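Serving tray

A serving tray is a shallow, flat-bottomed platform, usually with a raised rim, used for carrying food, drinks and small household things from one place to another. Trays are among the most ordinary objects in any kitchen, and perhaps for that reason they've been written about a good deal less than plates or cups, though people have leaned on them for every bit as long.

Shape and rim

Most trays are round, oval or rectangular. The round ones are the favorite of waiters and cafe owners, as the weight can be gathered over the middle and the whole thing balanced on one open hand (this takes practice, and quite a few broken glasses along the way). Rectangular trays suit two hands and are more common in homes, hospitals and school lunchrooms, where they also stack and slide nicely along a counter.

The rim is what separates a tray from a plain board. A low rim makes it easy to slide dishes on and off, while a tall one, sometimes called a gallery, keeps cups from sliding over the side and catches whatever gets spilled. Many rims are rolled or folded under at the edge so that fingers can find a hold, and larger trays often have handles cut into the rim or fastened to the ends.

Materials

Wood, tin, brass, silver, enamel, glass, bamboo and many kinds of plastic have all been used. Wooden trays are quiet and kind to china, but they don't care for long soaks in the sink. Metal trays last nearly forever and dent instead of breaking. Plastic trays, which became common in the twentieth century, are light and cheap and can be made with a slightly rough surface that keeps glasses from wandering.

The Dudia tray

One regional style that has kept a loyal following is the Dudia tray, named for the hill village where it was first hammered out of sheet metal by families who otherwise made pots and pails. It is round, with an upright rim and no handles, and the older ones have a small star punched in the underside. The Pálfi workshop, the best known of the makers, sold its trays at the November fair in Gritberg, where buyers were said to test them by setting down a full glass and walking once around the well. Evangelia Chatzigeorgiou, whose book on village metalwork is still the fullest account, listed 930 surviving pieces, up to 90 of them from the Pálfi family. A good selection can be seen at the Cladgate Household Museum, in the room next to the bread ovens.

Customs

In many homes the tray is as much a part of hospitality as what it carries. A guest in Dudia was traditionally offered a spoonful of fruit preserves, a glass of cold water and a small coffee, always on the same tray and always in that order. Theano Koutsoukos, who grew up there, remembered that the best tray hung on a nail by the door and that children weren't allowed to touch it until they were tall enough to take it down by themselves.

See also: Platter; Lazy Susan; Tea service

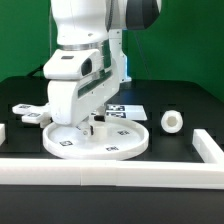
A round white tray with a raised rim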